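Gripper diary, December, second set of pads
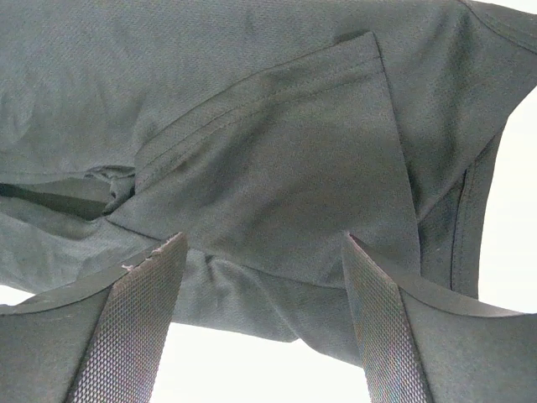

Wrist cam, green sports shirt, fingers open under the sleeve. Left pad going at the top.

Quick one before I lose the light and my temper. Started just after eight, coffee on the wrong side of the bench again, arm homed first time which never happens.

Plan for today was Taltari fingers vs Uter fingers, same shirts, same script, same camera, 300 picks each. Got through all 300 on the Taltari. Got 104 on the Uter and then stopped, will come to that.

First the Taltari. The diamond pads do like fabric. Cotton tee, fine. Tea towel, fine. The green top is the one I keep going back to because it's the one everything fails on, that thin stuff with the tiny holes all over. Slides off smooth rubber as if it's been oiled. With the diamonds it catches. Not every time but enough that I stopped swearing at it by mid morning.

Sleeves are the trouble. The script wants a sleeve hem, two rows of stitching, nice clear line, the finder should lock on to that and go. What it does instead half the time is go for any strong dark line it can find. Side seam. Shoulder seam. The shadow where one layer gapes away from another, it LOVES a shadow. Where the cloth puckers up in a little knot it gets very confused and gives me three answers at once, all with a high score. I have a folder of these now. The picture at the top is out of that folder.

And the background is blown out. White, just white, nothing in it. I'd locked exposure for the dark shirt and forgot that the bits round the edge would go. For finding the edge of the cloth it's rather good, dead easy cut between green and white. For anything else useless. Depth goes to mush along the same edges, so the two don't agree by a finger's width and the planner picks whichever it read last. Must fix. Must write that down somewhere that isnt here.

Frayed bit on the left pad. Pale threads poking up from the top edge, pad material worn through I think. Didn't see it by eye when I fitted them, only saw it on the wrist view. Right one looks alright from what I can see on the screen. Question is does it matter. Possibly the threads help?? Possibly they snag and that's why I got two shirts that wouldn't let go, arm waving the thing about like washing in a gale. Trimmed them with nail scissors at pick 212 no wait, can't have been, I'd already swapped the shirt by then. Look it up in the log. Anyway trimmed them, then annoyed with myself, should have run a clean block with and a clean block without.

Magdalini Kourkoulas rang at half ten about the pads. She's on the Bravum side, they want a yes or no on which fingers go in their folding cell and they want it with numbers. Told her she'd have numbers. She asked was it going to be a yes. Said it was going to be numbers. She wants worn pads tested as well as new ones, fair enough, in a cell nobody is going to be changing pads every five minutes. So the frayed one is now "worn sample A" and sounds deliberate.

She also said 90 percent on sleeves or they don't bother. Ninety! On sleeves! I'm miles off that with anything I own. Whole shirt off a pile, yes, easily. A named sleeve, by the hem, first go, no.

Afternoon. Uter fingers on. Narrower, smooth silicone, lovely soft close, quieter too. Changeover took ages, the little locating pin was in upside down from last time (me). Recalibrated the camera to wrist, twice, first one was rubbish because I'd left the old finger length in the config and the arm very gently poked the table. No harm done. Heart going a bit.

Uter on tea towel: lovely. On cotton: lovely. On the green shirt: squeezes it, lifts, cloth slips out like a fish. Upped the force. Better, but then it pinches two layers when I want one and up comes the whole front with the sleeve. Upped the approach angle, so the fingers come in more from underneath. Better again. Then at 104 the grip sensor started reading closed when it was open and I've had enough of that today. Might be the cable, the Uter one comes out at the side and rubs on the wrist when joint six goes right round. Tape on it for now.

So no fair comparison yet. What I'd say if someone pushed me:

Taltari better on slippery stuff, worse on letting go.
Uter gentler, better on thick things, more fiddly to set up.
Neither is the real problem. The finder is.

Tried the Hong controller for the last hour as it was sat there on the shelf looking at me. Only on the arm, not on the gripper, didn't want two new things at once. Smoother going in slow, noticeably. The old box has that small judder in the last bit of the approach and when you are trying to get one finger under a hanging sleeve the judder is the whole game, the cloth swings and you're grabbing where it was. With the Hong the shirt hardly moved. Stop button is in a daft place though, round the back, I had to reach over. Not having that. Need a second button on a lead before I run it again, no excuses.

Also the Hong wants its own clock and the camera stamps are now all off against the joint log. Spent twenty minutes thinking the hand-eye was wrong again. It wasnt. Just time.

Sums: haven't done them. Wrote the Taltari counts on the back of the delivery note, do not bin the delivery note.

Tomorrow
- Uter cable, look at it properly, swap if there's a spare
- finish the Uter run, start again from nothing, the 104 don't count with the force changed half way
- new pad on Taltari left, keep worn one in a bag with a label
- exposure: try two shots, one for the dark cloth and one for the edges, and see what it does to cycle time
- teach the finder what a seam is, ha
- second stop button
- ring Magdalini back about whether "sleeve" means the hem or anywhere on the sleeve, makes a huge difference to the score and I should have asked her this morning

Lights off at ten past seven. Left the arm parked with the Uter fingers on, supply off at the wall. Green shirt back in the crate, under the towels.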